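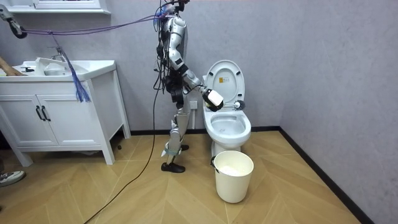

Uliton Domestic Tasks Programme
Teleoperation Safety Checklist: Bathroom Cell

Inspected by: Vibeke Ásgeirsdóttir
Operator on duty: Nusrat Hettiarachchi
Period: April

1. Emergency stop within reach of both operator and floor attendant.
Satisfactory. Tested from both positions before the first demonstration.

2. Trailing cables routed clear of walking areas.
Action required. The black cable from the robot's hip crosses the open floor. It is to be secured with a low cover before the next session.

3. Cable bundle on torso and hips secure, with no loops near the joints.
Satisfactory. To be checked again after every 8 demonstrations.

4. Overhead cable supported and free of strain.
Comment. The purple cable sags slightly between its clamp and the robot. Acceptable at present – the attendant should watch it when the robot turns.

5. Gripper holds the cleaning object firmly.
Satisfactory. The operator must confirm grip before lowering the arm over the bowl.

6. Toilet lid raised and stable.
Satisfactory.

7. Waste bin position agreed before recording.
Comment. The bin stands directly in front of the toilet, close to the working arm. Carola Haberkorn has asked that its position be marked on the floor so that demonstrations can be compared.

8. Floor attendant present and outside arm's reach.
Satisfactory. Closed shoes are compulsory.

9. Operator rest periods observed.
Not met. The log shows 132 demonstrations with only 2 breaks entered. Breaks are to be recorded at the time they are taken.

10. Failed demonstrations labelled and retained.
Satisfactory. Deletion requires written agreement from Gayan Chowdhury.

Outcome: work may continue, subject to items 2 and 9 being closed. Responsible for both: Nusrat Hettiarachchi.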